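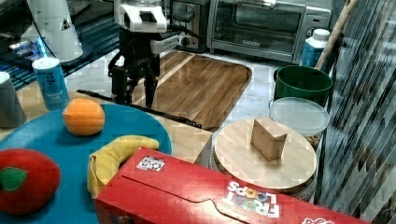

Gripper over the counter, in front of the wooden tray.

27th September, Iseck bench, Ploltus arm

The arm stopped again with a following error on the wrist joint. It is fault 842, the same code as last week. Today we had it 4 times in 200 cycles, always on the downward move and never when going up.

I first suspected the payload value. It was still set for the old fingers, so I corrected it and started again. The fault came back, only later.

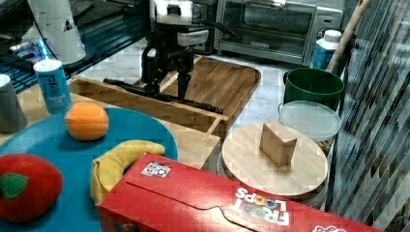
Is it safe to clear the fault from the remote desk?
Only when a second person stands at the stop button – the arm can drop 5 mm when the brake opens.

I have now slowed the descent to half speed and it runs without a stop, but I do not count this as a repair. My guess is the brake, which perhaps releases too late. The Tkachenko supply also gives a small voltage dip at this moment, and I could not separate the two causes yet.

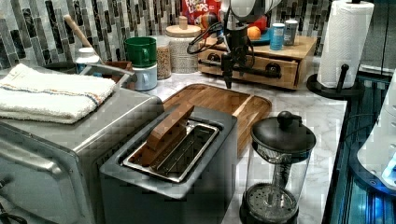 Still to do

Log the brake current together with the Stotero trace.
Try the spare supply.
Keep half speed until October, please do not change it back.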